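Workshop notebook, upholstery bench
22 January 2018

Back at the bench after a proper week away from it, and I have spent most of the morning finding out what I had forgotten. The subject for this month, as those of you who share the shelf will know, is what to put inside a seat so that it still feels like a seat a few winters from now. We have had two come back to us since the autumn with the middles gone flat, and I would like to understand why before we cut any more foam for the Wellik order.

Foam trials

I cut 16 test blocks on Thursday's leftover sheet, or what I had been calling leftover, and it was only when I had the last one on the scales that I saw it came from two different deliveries. You can tell by the colour if you hold them up to the window, one being a shade creamier. I have marked them all on the underside with a soft pencil (not the felt tip, which bleeds through calico as I learned on the Shboul stools) and put the two lots in separate bags. Half will have a layer of hair on top and half will go straight under wadding.

The hair is the old stock from the loft. It had been packed down so hard that I teased it out by hand for the best part of two hours, with the radio on and the door open for the dust, and very pleasant it was too apart from the draught. It came to 149 grams once I had thrown out the string and the bits of husk. I had hoped for more, but it will do for six of the blocks if I am mean with it, and the other two can wait until the next bag turns up.

A word about feel. I do still think the palm is the best gauge we have for a first opinion. Spread the fingers, lean in slowly, and let the weight come from the shoulder and not the wrist. A poke with one finger tells you about the cover and very little else. Try the middle and then the edge, and go back to the middle again, as the second press is often the more truthful. 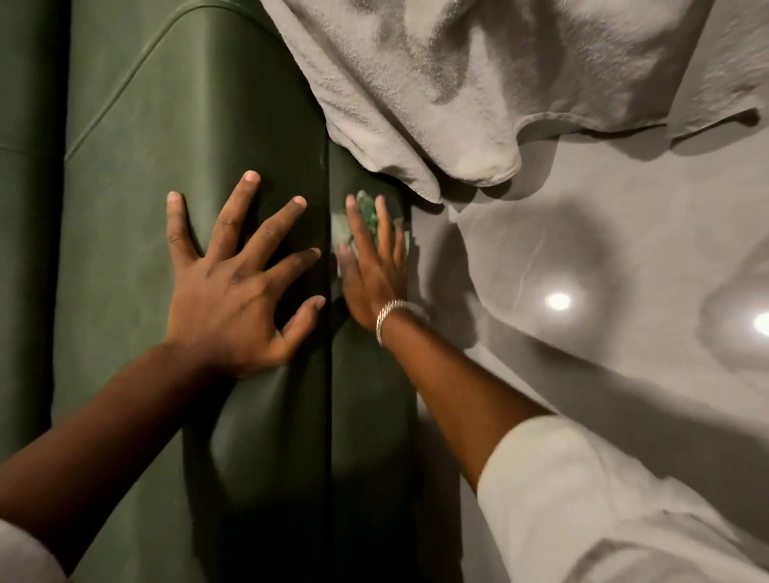

Webbing

The jute from Vandenora is a good deal stiffer than the last roll and I like it very much. It took the stretcher without slipping and the tacks went in sweetly. I did the small frame first, with strands closer together at the back where people drop themselves down, and then left it overnight with the sandbags on. The sag this morning was 6 mm at the centre, and I shall measure again at the end of the week before I let myself be pleased.

There is one rail on that frame with old tack holes so thick that it was more hole than wood. I filled them with glue and sawdust and gave it a day. If it splits I will let in a new piece of beech, and I would be grateful if whoever has the narrow chisel could put it back on its hook.

Still to do

Order calico and more twine, the waxed sort. Write to Fleduvura about the creamier foam and ask which batch it was. Sharpen the big shears, or take them to be sharpened, as my last go made them worse. Sandbags off on Friday, and the kettle wants descaling.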